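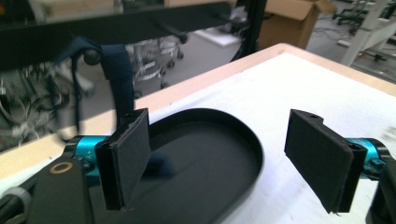 **Flumow 생활비품관리팀**

Dandar 사업 중간보고 (5월분)
수신: Beyene 기금 사업관리 담당
대상 시설: Gomport 공용식당 및 부속 준비실

## 1. 보고 범위

본 보고는 Dandar 사업 가운데 식탁 상판과 타원형 쟁반에 관한 작업을 다룬다. 컵과 수저류는 다음 보고에 포함한다. 준비실 배수구 보수는 시설 측 예산으로 진행되는 별도 공사이므로 본 보고의 집행액에 들어 있지 않다.

이번 기간에 진행한 작업은 다음과 같다.

- 흰색 상판 식탁의 배치 및 수평 조정
- 검은색 타원형 쟁반의 규격 확정과 1차 입고분 검수
- 쟁반 보관 위치 및 적재 방식 결정
- 세척 후 건조 절차 초안 작성
- 기존 혼용 쟁반의 분류와 반출

## 2. 예산 집행

| 항목 | 금액(만 원) |
|---|---|
| 승인 예산 | 3177 |
| 5월 말 누계 집행 | 1339 |
| 잔액 | 1838 |

집행액에는 식탁 교체비, 쟁반 1차 입고분 대금, 운반비, 기존 비품 폐기 수수료가 포함된다. 쟁반 2차 입고분은 검수 완료 후 지급 조건으로 계약하였으며 아직 집행하지 않았다. 보관 선반은 견적을 받은 상태이고 발주 전이다.

항목 간 전용은 없다. 운반비는 당초 식탁과 쟁반을 나누어 잡았으나 같은 차량으로 입고되어 한 건으로 정산하였다. 정산서에는 품목별 배분 비율을 별도로 기재하였고 원본은 당 팀에서 보관한다.

## 3. 식탁

### 3.1 배치

교체 대상 식탁 8개는 모두 설치되었다. 벽 쪽 열은 기존 위치를 유지하였고, 배식구 쪽 열은 통로 폭을 확보하기 위해 창 방향으로 옮겼다. 이동 후 카트 회전 반경을 확인하였으며, 배식구 앞 모서리에서 카트 손잡이가 의자 등받이에 닿는 지점이 한 곳 남아 있다. 해당 지점은 의자를 안쪽으로 밀어 넣은 상태에서는 통과가 가능하나, 사용 중에는 카트를 돌려 나가야 한다. 배치도 수정본에서 식탁을 벽 쪽으로 조금 더 붙이는 안을 검토하고 있다.

### 3.2 상판

상판은 흰색으로 통일하였다. 기존 식탁은 무늬와 색이 제각각이어서 어두운 쟁반을 올렸을 때 가장자리 구분이 어려운 자리가 있었다. 흰색 상판에서는 검은색 쟁반의 테두리가 분명하게 구분되며, 회수 담당자가 멀리서도 남은 쟁반을 확인할 수 있다는 의견이 접수되었다.

반면 흰색 상판은 커피와 양념 자국이 잘 드러난다. 현재는 중성세제를 희석한 천으로 닦고 마른 천으로 마무리한다. 연마 성분이 있는 세제와 거친 수세미는 사용을 금지하였다. 김칫국물 자국 일부는 당일 세척으로 제거되지 않아 다음 날 다시 처리하였고, 이후 육안으로 확인되는 흔적은 없었다. 장기 착색 여부는 계속 관찰한다.

### 3.3 수평

설치 직후 준비실 출입문에 가까운 식탁에서 흔들림이 있었다. 다리 조절나사를 조정한 뒤 재점검하였고 흔들림은 해소되었다. 바닥 타일의 높이 차가 원인으로 판단되며, 청소 시 식탁을 옮기면 같은 증상이 다시 생길 수 있다. 바닥에 위치 표시를 붙이는 방안을 시설 측에 전달하였다.

## 4. 쟁반

### 4.1 규격 선정

선정 품목은 검은색 타원형 쟁반으로, 얕게 올라온 테두리가 둘러져 있고 끝부분이 둥글며 안쪽 바닥은 평평하다. 바닥면은 무광이다. 선정 시 적용한 기준은 아래와 같다.

- 공용 접시와 국그릇을 함께 올릴 수 있을 것
- 소량의 액체가 흘렀을 때 테두리 밖으로 바로 넘치지 않을 것
- 바닥면의 조명 반사가 적을 것
- 모서리에 음식물이 끼는 각진 부분이 없을 것
- 같은 품목으로 추가 구매가 가능할 것

사각형 쟁반도 비교 대상에 올렸다. 적재 효율은 사각형이 우수하였으나, 안쪽 모서리 세척에 시간이 더 걸렸고 어깨 높이 선반에서 꺼낼 때 모서리가 옆 물품에 걸리는 경우가 있었다. 원형은 식탁에서 차지하는 폭이 커서 마주 앉는 자리에 맞지 않았다.

테두리 높이에 대해서는 의견이 갈렸다. 배식 담당 측은 더 높은 테두리를 요청하였고, 세척 담당 측은 현재 높이가 닦기 쉽다고 회신하였다. 시험 사용 기간에 넘침으로 접수된 건은 모두 국그릇을 가득 채운 경우였다. 테두리 변경 대신 국 배식량의 기준선을 낮추는 것으로 정리하였다.

### 4.2 1차 입고분 검수

검수는 흰색 상판 위에 쟁반을 한 장씩 올려놓고 실시하였다. 점검 항목은 다음과 같다.

1. 테두리의 갈라짐, 이 빠짐
2. 바닥면의 휨과 흔들림
3. 무광면의 긁힘, 얼룩, 광택 불균일
4. 테두리와 바닥이 만나는 부분의 이물
5. 겹쳐 쌓았을 때의 걸림

무광면은 빛의 방향에 따라 상태가 다르게 보인다. 그림자가 걸린 부분은 얼룩으로 오인하기 쉬우므로, 의심 부위가 있으면 쟁반을 반 바퀴 돌려 같은 자리에 자국이 남는지 확인하도록 검수표에 명시하였다. 이 절차를 넣기 전에 보류로 분류한 쟁반은 재검에서 대부분 정상으로 판정되었다.

불합격으로 확정된 쟁반은 2장이다. 한 장은 테두리 안쪽에 이물이 굳어 있었고, 다른 한 장은 평평한 면에 놓았을 때 한쪽 끝이 들렸다. 두 장 모두 공급처에 교환을 요청하였으며 2차 입고 시 대체품을 받기로 하였다. 운송 중 파손은 없었다.

### 4.3 세척과 건조

세척은 기존 세척조에서 손으로 진행한다. 식기세척기 사용은 공급처의 내열 자료를 받은 뒤 결정하며, 자료는 아직 도착하지 않았다.

건조는 세워 두는 방식을 기본으로 한다. 눕혀서 겹치면 얕은 테두리 안쪽에 물이 남고, 마른 뒤 무광면에 흰 물자국이 생긴다. 물자국은 기능에 영향이 없으나 검은색에서는 눈에 띄어 재세척 요청이 반복되었다. 건조대에 세운 뒤 마른 천으로 테두리 안쪽을 한 번 닦는 순서를 초안에 반영하였다.

건조대의 칸 간격은 접시 기준으로 되어 있어 쟁반을 세우면 옆 칸을 침범한다. 현재는 한 칸씩 비우고 사용한다. 점심 시간대에는 건조 공간이 부족하여 일부 쟁반을 준비실 작업대에 임시로 세워 두고 있다. 작업대 사용은 오후 2시 이전에 종료하는 조건으로 시설 측 동의를 받았다.

### 4.4 보관

쟁반은 배식구 아래 선반에 눕혀 쌓는다. 긴 방향을 선반 깊이와 맞추면 둥근 끝이 앞으로 나와 한 손으로 꺼낼 수 있다. 가로로 쌓은 경우에는 꺼내는 과정에서 아래 쟁반이 함께 밀려 나오는 일이 있었다.

선반 앞턱이 낮아 높이 쌓으면 윗부분이 앞으로 기운다. 선반 옆면에 적재 한계선을 표시하였고, 한계선 위로는 쌓지 않도록 안내하였다. 안내문은 배식구 안쪽과 준비실 문 옆에 부착하였다. 준비실 문 옆 안내문은 습기로 모서리가 말려 코팅본으로 교체할 예정이다.

## 5. 기존 비품 처리

기존 쟁반은 형태, 재질, 색상이 섞여 있어 서로 겹쳐 쌓을 수 없는 것이 많았다. 상태에 따라 재사용, 용도 변경, 폐기로 분류하였다.

- **재사용:** 손상이 없고 같은 종류끼리 묶이는 것. 행사용 예비로 창고에 보관한다.
- **용도 변경:** 가벼운 긁힘만 있는 것. 준비실에서 양념통과 행주 받침으로 사용한다.
- **폐기:** 갈라짐이나 휨이 있는 것. 재질별로 나누어 반출하였다.

창고 보관분은 상자 겉면에 종류를 적어 두었다. 초기에 적은 표기 가운데 색상만 기재된 것이 있어 형태를 추가로 적는 작업이 남아 있다. 기존 식탁은 전량 반출하였고, 분리한 조절나사 일부는 예비 부품으로 남겼다. 신규 식탁과 나사 규격이 같은지는 확인하지 못하였다.

## 6. 미결 사항

| 구분 | 내용 | 상태 |
|---|---|---|
| 쟁반 | 내열 자료 수령 | 공급처 회신 대기 |
| 쟁반 | 불합격품 교환 | 2차 입고 시 처리 |
| 건조대 | 칸 간격 조정 또는 교체 | 견적 비교 중 |
| 선반 | 앞턱 보강 | 발주 전 |
| 식탁 | 배식구 앞 통로 간섭 | 배치도 수정 중 |
| 바닥 | 식탁 위치 표시 | 시설 측 검토 |

건조대는 당초 사업계획에 없던 항목이다. 칸 간격 조정이 가능하면 선반 항목의 잔액 범위에서 처리하고, 교체가 필요하면 변경 승인을 신청한다. 신청 여부는 견적 비교가 끝나는 대로 통보하겠다.

## 7. 다음 기간 작업

2차 입고분은 1차와 같은 검수표를 사용한다. 검수표에는 쟁반을 돌려 재확인한 결과를 적는 칸을 추가한다. 입고 장소는 준비실 뒷문으로 변경하며, 하역 중에는 배식용 카트를 반대편 통로에 둔다.

세척 및 건조 절차는 내열 자료를 반영하여 확정한다. 자료가 다음 보고 전까지 도착하지 않으면 손세척 절차만 우선 시행하고 식기세척기 항목은 공란으로 둔다. 컵과 수저류의 규격 비교표는 작성 중이며, 다음 보고에 첨부한다.

첨부: 쟁반 검수표, 식탁 배치도 수정본(작업 중), 집행 내역서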